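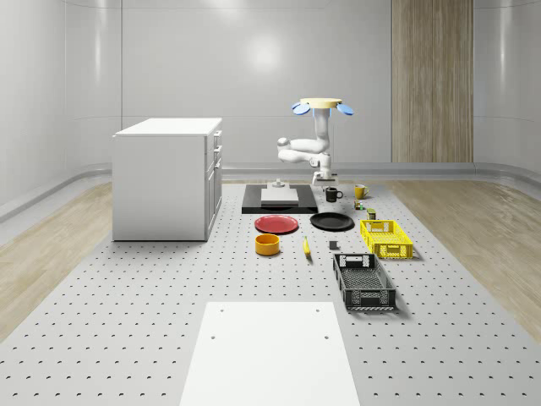 Week 6: Who knows what, and when

Notes for Thursday. Bring the scene breakdown sheet from last week, we use it in the second half.

Where we are

Last week was openings. This week is information. Who has it, who is missing it, where the audience sits in between. Most family dramas and nearly all thrillers run on this, and so do plenty of comedies.

Main film is Pedby (dir. Sebastián Ibarra). Second film, clips only, is The Lenihan House. If you missed the screening, the library has 2 copies on reserve, overnight loan only.

Terms

Restricted narration: we know what one character knows, more or less. We go through doors when they do.

Unrestricted narration: we know more than any one person in the story. Cutting away to the brother in the car while the sister is still at the table.

Most films slide between the two. Don't write "this film is restricted" in an essay and leave it there. Say which scene, and where it shifts.

Suspense / surprise: old distinction, still useful. Suspense needs us told early. Surprise needs us kept out.

Withholding: the film knows, a character knows, we don't. Different from a character not knowing. People mix these up every year, please don't.

Pedby: notes on the first act

Ciarán Gallagher plays the older son, back in Pedby to sell the boatyard. For 55 minutes we are almost never out of his company. Exceptions:

- the mother on the phone, kitchen, no subtitles for the other end of the line
- the night shot of the yard gate
- the buyer from Fostside, alone in the hotel corridor

Look at the phone call again. We get her half only. She says "he's here" and then listens for a long time. Camera stays behind her. So we've been given a scene the son dosen't have, and still learned next to nothing. What it does is make us watch her differently at dinner.

Dinner scene. Long takes, people talk over each other. Sound mix keeps the son's voice slightly down, the uncle's slightly up. Listen for the glass being put down before the word "Fostside". After that the cutting gets faster and the uncle is hardly in a shot with anyone else.

Question for discussion: at what point did you suspect the uncle? Write down the scene before you come to class. We'll compare. Past groups split pretty evenly between the gate and the dinner.

The reveal

Comes late and comes quietly. Letter is read silently, we never see the text. Ibarra lets the face do it. Some reviewers called this a cheat. I go back and forth. If the whole plot turns on the letter, do we have a right to read it? Think about what would be lost if there was a voiceover.

Also: the audience can work out most of the letter from the phone call plus the gate. That's the argument against cheating.

The Lenihan House, clips

Clip 1, the arrival. We see the stranger in the upstairs window, the family doesn't. Straight suspense set-up.

Clip 2, the stairs. Same house, same staircase, but now the camera is with the stranger. Who are we scared for? It changes about half way, watch the hands on the rail.

Clip 3 if there is time. There usually isnt.

Reading

Course pack, the chapter on narration. Skip the section on novels. The Pridari interview with Ibarra's editor is short and good on the dinner scene, particularly the part on why the first cut felt too fair to everyone.

Short assignment

400 words, due before class next week. Pick one scene from any film you know well. Answer:

1. Who knows the most in this scene?
2. How does the film tell us that (camera, sound, cutting, dialogue)?
3. Move one piece of information earlier or later. What happens to the scene?

No plot summary. I've seen too many that are 70 percent plot. Name the film in the first line and get going.

Next week: endings. Watch the last reel of Pedby again if you can.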